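Wiltero 论坛 » 末端执行器 » 维护与调试

手持夹爪夹毛绒玩具夹久了回不到零，销轴要不要上油？

小满不吃糖（楼主）
先说症状。我这边是左右手各一只手持夹爪，同型号，连杆结构，平时主要夹软的东西，毛绒玩具占了大半。从十月开始，右手那只闭合以后读数老是回不到零，松开再捏一次又好了，过一会儿又飘。左手那只没毛病，至少目前没毛病。

我第一反应是标定丢了，重新标了一遍，好了一个上午，下午又开始。后来拿手电照着看，连杆根部的销轴缝里缠了一圈绒毛，细得很，不对着光根本看不出来。用镊子往外抽，抽出来一小团，再捏，手感一下子就顺了。

所以问题基本清楚了，就是绒毛。我现在纠结的是清完之后怎么办：销轴那里要不要点油？手边有一支 Stostavis 的薄油，原来是给滑轨用的。说明书里关于这块只写了“保持清洁”，等于没写。

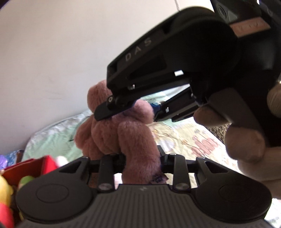
两只夹爪一上一下夹着粉棕色的那只毛绒，下面这只夹在往下伸的那条长肢上。

另外顺便问一句，大家的指尖多久换一次？我这边夹绒面总觉得没以前那么咬得住了，不知道是指尖磨了还是我心理作用。

拧一圈半
别上油，真的别上油。我之前就是手贱，觉得转动的地方总得润滑一下吧，结果油把绒毛全粘住了，在缝里糊成一层灰泥，比干的时候难清十倍。最后把销轴一根根退出来用酒精泡，弄了整整 2 小时，中间还掉了一个垫片到地毯里，趴着找。
干着用，勤清，就这么简单。

老车床
楼上说得有点绝对了。金属销在孔里来回转，一点润滑都没有，时间长了孔会磨大的，到时候指尖一晃一晃，你标定标到天亮也没用。关键是用什么油、用多少。滑轨的薄油会爬，确实不适合。干膜类的可以，喷在棉签上再蹭到销子上，别对着夹爪直接喷！传感器和镜头上沾一层你就哭吧。

拧一圈半
回老车床：孔磨大那是多大的负载啊，他夹的是毛绒玩具又不是铸件……我那只没上油用到现在，晃量一点没见长。

老车床
没见长是你没量过吧。打个表再说。

拧一圈半
行，我回去量。量出来没长你请客。

小满不吃糖（楼主）
两位先别吵哈哈，都有用，我记下了。薄油我先收起来。
补充一下我昨天试的清理步骤，大家帮我看看有没有哪里不对：
先断电，把夹爪全张开，用软毛刷顺着连杆往外刷，两边都刷。然后换尖头镊子夹销轴根部的毛，看到线头就慢慢拽，别硬扯，我硬扯过一次，断在里面了，反而更深。再用气吹（就是洗镜头那种皮老虎）从背面往外吹。最后空捏几下，合到底，看读数。
整个下来比我想的快，泡杯茶的工夫。

豆沙包子铺
借楼问一下，为什么不用压缩空气罐？我一直用那个，又快又干净。

老车床
离近了会喷出液体，而且气太冲，容易把毛往缝里面顶。皮老虎慢是慢点，方向好控制。罐子不是不能用，隔远一点，斜着吹。

豆沙包子铺
哦哦，怪不得我那只越吹越涩……受教了。

kk_frimpong
我是 Kekeli Frimpong，之前在这个版发过一篇夹爪点检表的，可能有人见过，中文打得慢大家见谅。
楼主的情况我遇过很多次。建议不要等读数飘了再清，按次数来。我们这边是夹绒面每满 100 次就刷一遍连杆，不拆，只刷。硬的东西不用这么勤。以前有人嫌麻烦，一天结束才刷，结果前半天的数据和后半天的零点对不上，后面处理的人骂得很难听。
还有一点，你们先把指尖的问题和销轴的问题分开看。空夹合到底读数不对，查销轴和标定。空夹正常、夹东西打滑，那就去看指尖。两个一起调，最后你不知道是哪个好的。

小满不吃糖（楼主）
感谢！！点检表我搜到了，打印出来贴墙上了。
照你说的分开试了一下，空夹清完之后很稳，来回捏都回零。换成夹白色那只兔子就能看出区别，它毛长，两边指尖往里收的时候表面那层毛先被压平，然后身子才吃上力，所以我原来设的闭合判定太早了，毛一碰到就算“夹住”，一提就往下滑。 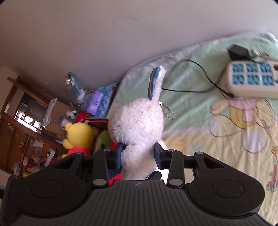 后来我把判定往后放了一点，等身子真的被顶住再算，提起来就老实多了。之前还一直怪指尖不行，差点就下单了。要是夹短毛的，原来那个设置倒也够用，所以我现在是存了 2 套参数，长毛一套短毛一套，换东西的时候切一下。就是老忘记切……有没有什么办法提醒的？

豆沙包子铺
在夹爪外壳上贴个有颜色的小贴纸，切到哪套就翻到哪面。土办法，但我用着挺好。

拧一圈半
别贴在销轴边上，胶边翘起来一样粘毛。

老车床
长毛玩具还有个事，身上带链子、吊牌的，夹之前捋到外侧去。珠链这种东西最烦，卷进连杆中间，你一合，要么珠子崩了要么销子别弯。我见过别弯的，外表看不出来，就是合到某个角度会顿一下。

小满不吃糖（楼主）
收到，兔子脑袋上正好有条珠链，以后我先捋开。销子弯没弯怎么查？

老车床
拆下来放在平玻璃上滚，弯的滚起来会一跳一跳。不拆的话就慢慢捏，闭着眼睛感觉，有顿点就记下角度，换个东西再捏，同一个位置还顿，那多半跑不了。

指尖换不换
插一句指尖的事。Adeleke 那家店的替换指尖一副 398，我买过，面是软的，夹绒面确实咬得住一点，但是不耐脏，两三天就灰扑扑的，得用湿布擦。原装的擦干净以后其实差不多。楼主既然调完判定就不滑了，先别花这个钱。
要是真想试，可以先在原装指尖上贴一层 Clurkomero 的防滑薄片，便宜，撕下来也不留胶。贴了记得重新标零，厚度变了。

拧一圈半
薄片我不推荐，边角会卷，卷了以后毛就从那个角开始缠，又回到楼主一开始的问题上去了。

指尖换不换
你剪成圆角就不卷了呀，我的贴到现在都好好的。

拧一圈半
……那我回头试试圆角。

kk_frimpong
补充：不管换指尖还是贴片，左右手都要一起换。只换一只的话，双手配合夹同一个东西的时候，两边手感不一样，人会不自觉地往一边使劲，时间长了累的那只手的夹爪坏得快。这个是我自己吃过亏的。

小满不吃糖（楼主）
有道理，我右手那只先出毛病，可能也跟我右手捏得重有关系。家里人说我夹玩具的时候咬牙切齿的。
现在定下来是这样：指尖不换不贴，擦干净继续用；销轴先干着，按次数刷；参数两套加翻贴纸。干膜那个我等拧一圈半量完晃量再决定，你可别赖啊。

拧一圈半
量了量了。右边那只……长了一点点。就一点点！不过我觉得是我那次退销子的时候装得不好，不能全算干磨的。

老车床
火锅，地方我挑。

拧一圈半
谁说好是火锅了，而且这不算数，得拿一只没拆过的来量。楼主左手那只不是一直没动过吗，你现在量一下记个数，过一个月再量。

小满不吃糖（楼主）
可以，我晚上量，数发在这楼里。表座我得先去借一个。

豆沙包子铺
蹲一个结果。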